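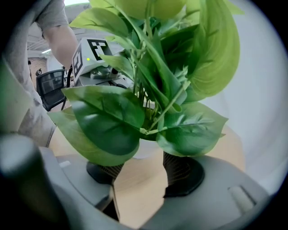
How much of a student robotics club's time should go to collecting demonstrations, as opposed to building the machine?

At least half, and in the first term more than that. The present split in most clubs is nearer the reverse, and the results at the end of the year show it.

I have advised a club at a technical college for several years and have sat on the judging side of the Sistura student competition. The position set out below is a minority one among advisers. The usual view is that students join to build, that building is what keeps them, and that data is a chore to be handed to whoever is free. I think the usual view describes the sign-up sheet accurately and the work badly.

Consider the handling task as Sistura sets it. A team must pick an object, move it and set it down upright within a marked area. The rigid objects are easy. A block or a can has one shape, and a student can write down where the fingers should go. The class of objects that decides the ranking is the leafy one: artificial plants, bunches of stems, anything whose outline changes as the tool approaches. The stems must be taken low, where they come together. The leaves spread wider than the grip and hide the target from a camera mounted at the wrist. No team I have judged has solved this with a hand-written rule. The teams that do it at all do it from recorded human demonstrations, made with a hand-held gripper, and their quality tracks the quality of those recordings very closely.

Our own club learned this at some cost. In the first year we spent the fall term on an arm. It was a decent arm. We then gave the plant task 14 demonstrations, all made by one student on one afternoon, all approaching from the same side. The trained policy reproduced that approach faithfully, including for objects that had been turned around. The following year we bought the arm, a Wilico kit of ordinary quality, and put the hours into recording. By the end of the spring we had 3605 usable demonstrations across all objects, 176 of them on a single plant. The second robot was mechanically less interesting than the first and placed well above it.

A fair objection is that one club over two years proves little. The arm changed as well as the data, and so did the students. I accept that. I would still ask anyone who holds the opposite view to retrain their current model on a tenth of its recordings and report what the better arm does for them.

The stronger objection concerns teaching. A student who closes a gripper on the same plant for an hour is said to be learning nothing. This depends entirely on what is asked of the student. If the instruction is to produce a number of files, then the objection holds and the club deserves its attrition. We ask for something else. Before a session each student writes down which conditions will vary and which will be held fixed: approach angle, starting height, position on the table, lighting. After the session the student reviews the recordings and rejects the bad ones, with a stated cause for each. Typical causes are fiducial markers lost for too many samples, a grasp taken too high on the stems, or a hesitation of the hand that the model will copy if it is left in.

That is experimental design and error analysis. Most of our members meet neither in their coursework until the third year – and then usually on data somebody else has cleaned. The student who has thrown out a third of her own afternoon's work understands noise in a way that a lecture does not produce.

Calibration is a related case. Clubs treat it as setup, something done once by the member who knows how. We require every member to do it, alone, before being allowed to record. It is slow. It also means that when a tracking error appears, whoever is present can find it. Under the earlier arrangement we lost 11 sessions in one term waiting for the one person who could.

I do not propose that clubs stop building. Fingertips in particular are worth a student's time. The pad surface and its width affect whether thin stems are held or slide, and a new pair can be printed and tried the same evening. What I oppose is the design and machining of whole arms by groups that have not yet recorded enough to know what the arm should do. A gripper in the hand exposes the requirements first. Reach, wrist clearance and camera angle all become plain after a week of using one, and the students who then go on to design something design it better.

The competition rules bear part of the blame. Sistura awards points for original hardware and none for the data set. The Vanags rubric, used by several of the smaller events, at least asks for a data statement, though it is scored as complete or incomplete and judges rarely open it. I would give the data set the same weight as the mechanism. Teams would submit a random sample of recordings, the list of rejected ones with causes, and a page on what was varied. A judge can read that in the time now spent watching a team's introductory video.

There is also the question of sharing. Clubs guard their recordings as if they were the whole of their advantage. Some of that is reasonable during the season. After it, the recordings sit on a drive until the drive is wiped for the next intake. We will be putting ours on the Kuser archive in August, rejected sessions included, and I would like to see other clubs do the same before their graduating members leave and take the notes with them.

3 Aug 2021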